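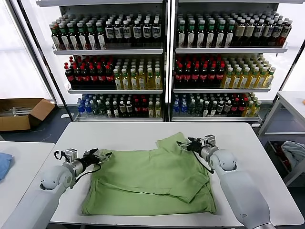
Saria-Falten: Bilder vom Zusammenlegen von T-Shirts

Kurze Beschreibung

Saria-Falten ist eine kleine Bildsammlung über das Zusammenlegen von Kleidung auf einem Tisch. Wir haben sie im August in Clisimdale aufgenommen. Es geht um den Stoff: wie liegt er, wo sind die Falten, welche Teile sind schon umgeschlagen. Ein fertig gelegtes Hemd sieht fast immer gleich aus, darum haben wir viele Bilder von den Zwischenständen behalten.

Inhalt

Die Sammlung enthält 993 Bilder. Davon gehören 698 zum Ordner "legen" und 233 zum Ordner "glatt". Die übrigen Bilder sind noch nicht zugeordnet, sie liegen im Ordner "offen". Der Hintergrund ist in vielen Bildern unruhig, mit Regalen voller Getränkeflaschen. Wer nur das Kleidungsstück braucht, soll die Bilder auf den Tisch zuschneiden.

Beschriftung

Zu jedem Bild gibt es eine Zeile in der Datei huken.csv, mit der Farbe des Stoffes, dem Zustand und einer freien Bemerkung. Bei der Farbe schreiben wir nur "grün" oder "blau", ohne hell und dunkel, weil das Licht vom Fenster den Ton stark verändert. Der Zustand hat 3 Werte: zerknittert, teilweise gelegt, gelegt. Wenn mehrere Lagen übereinander hängen und die Kanten lose sind, gilt der Zustand als zerknittert, auch wenn man schon eine Form erkennt.

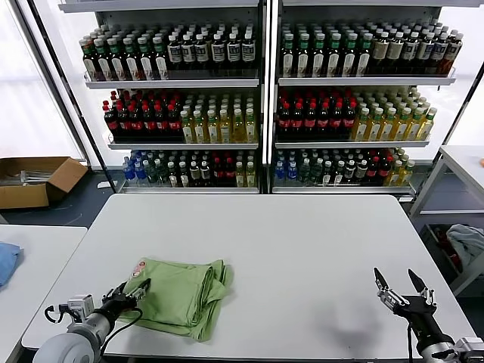 Bekannte Probleme

Die Grenze zwischen "teilweise gelegt" und "gelegt" ist nicht immer klar. Ein Ärmel, der auf dem Rumpf liegt, ist manchmal schwer von der Seite des Hemdes zu unterscheiden. In diesem Fall steht in der Bemerkung "Ärmel unsicher".

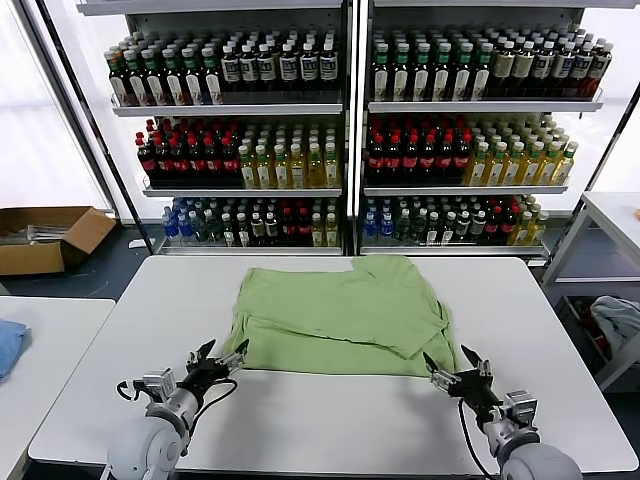
Hellgrünes T-Shirt, Zustand: teilweise gelegt.

Änderungen

In der Version Royer wurden doppelte Zeilen aus der Tabelle entfernt. Die Bilder selbst sind gleich geblieben.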